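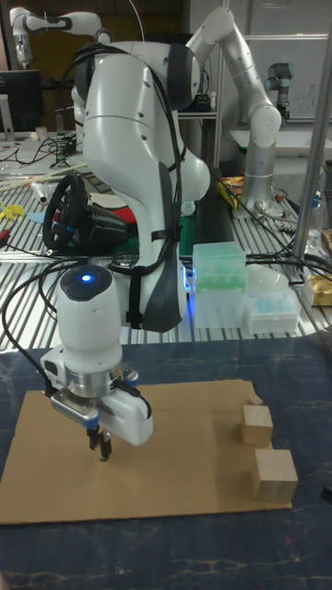

Sunday, before lunch

Blocks first. Three of them, unpainted, on the right-hand part of the cardboard, largest nearest the front corner. Stamatia Vrettos cut them for the Honulus set and left them unpainted on purpose. I would have rounded the edges. The grain is fine enough that they look respectable under the lights, and I have given up arguing for varnish.

The cardboard is corrugated, brown, creased, with a darker fold line. I want a flat sheet without a fold. Shivam Chauhan says Makris will sell us uncreased board in lots of 800, and the smallest quantity he could get them to discuss was 162. We need two. I wrote back asking for offcuts.

Measured the largest block again with the calipers and entered the figure on the Trorneck sheet. The calipers have been reading slightly high all February, so I zeroed them twice and noted it in the margin.

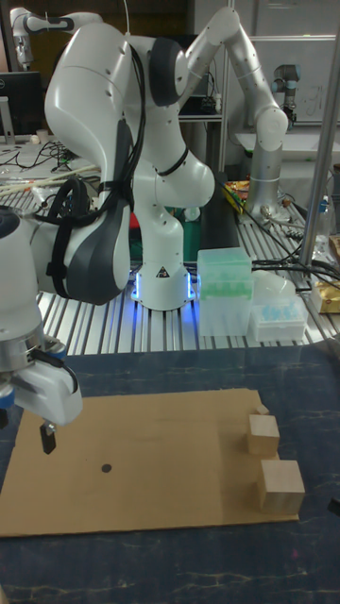
Sunday, mid-afternoon

Went through the consumables on the slotted bench. The pale green tips are in the box with the green-tinted lid. The light blue ones sit in the smaller rack to the right of it. Marina Drakos wants both moved to the wet side, and she has a point, as tips and wood offcuts don't belong on the same bench. I said I would do it once there was a clear shelf over there. There isn't one yet.

The gold package at the right-hand end is still without an entry in the stock list. I have added a line for it with the contents column blank.

The black dot on the cardboard is the reference mark. Nektarios Sfakianakis prefers a cross, on the grounds that a dot has no orientation. Fair enough for his work. For placing blocks by eye a dot will do, and I can put one down in a second with any marker.

Blue table: white streaks all over. I tried isopropyl on one corner, then warm water with dish soap, then a melamine sponge. No preference to report.

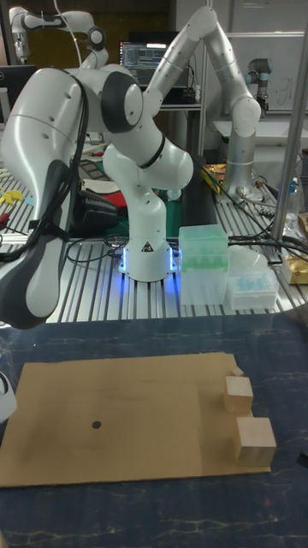
Main bench and blue table, tip boxes to the right of the base.

Read through the Rindedora notes over a cup of tea. Section two still says "bench" for both surfaces, so a reader can't tell whether an item belongs on the aluminium or on the blue top. Changed it to "slotted bench" and "blue table" throughout. Myrto Moschos will want the old wording kept in brackets. I left it out.

The whiteboard needs a proper clean. The writing on it is so faint it is no use to anyone, and the spray bottle in the cupboard is down to the last centimetre. Put cleaner on the order, along with cable ties – up to a bag of the short ones if the price is reasonable. Loose cable across the slats catches on everything when you wipe down.

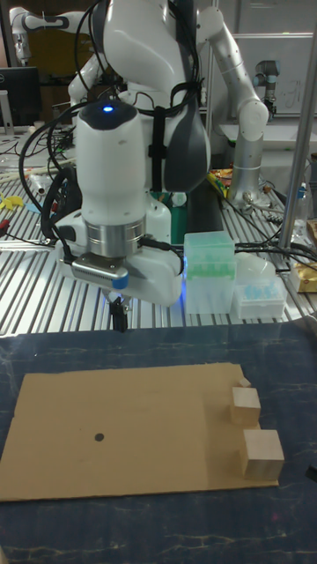 Wrote up the bench order for the coming week. Tip boxes side by side, green then blue, labels facing out. Lids go on their own boxes. The small yellow and red bits go in the parts drawer, sorted by colour until someone gives me a better system.

Still to do: reply to Marina about the shelf, chase Shivam on the offcuts, ask Stamatia whether she kept the dimensions for the smallest block. My own figure is in pencil and I don't trust the second decimal. Home by six.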